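Hand-held gripper demos, tips from the shop floor

Quick list, adding to it as I go. Mostly for new people collecting demos at Endstead, but the home crowd can use it too.

Wipe the marker cubes first. Dry cloth, no spray. Greasy thumbprint on a black square and tracking drops out, then you've lost the take.

Strap on before you pick up the gripper. Snug, below the cube, never over it.

Start every take the same way: both grippers out front, jaws a little open, hold still for a slow breath. Then go.
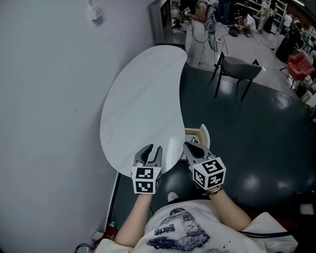

Start pose at the kidney table, both cubes clear of the sleeves.

Cables — kick them to the wall side before you start, not halfway thru. Benedek Bognár tapes his down with Arkell cloth tape, comes up clean if you pull it slow.

Glossy tables are a pain. Move your feet till the glare is off the bit you're working on. Dont tilt your head to dodge it, the view tilts with you and the take looks seasick.

Count takes on paper as well as in the Nerkier log. We had 2611 in the log in December and 854 had no task name. Miserable week. Target is 3000 good ones, labeled.

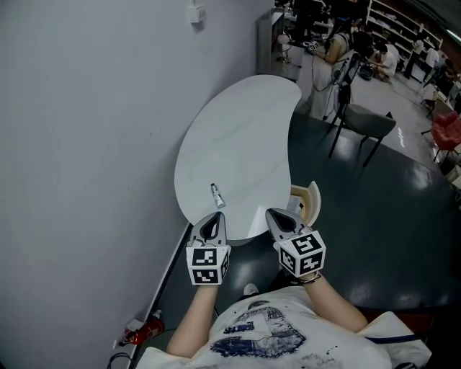
Small objects need more variety than big ones. Same grasp over and over teaches the model one grasp, so change the angle and the spot after each take. A little silver tube near the edge of the table is a good one to practice on, lying diagonal, cap toward you one time and away the next. Go in slow, close, pause, lift. Fumbled it? Keep recording and fix it, recoveries are worth having. Five per object then swap.

Pads get shiny — rub with a Takeda eraser block, lightly.

Batteries on charge before lunch. Please.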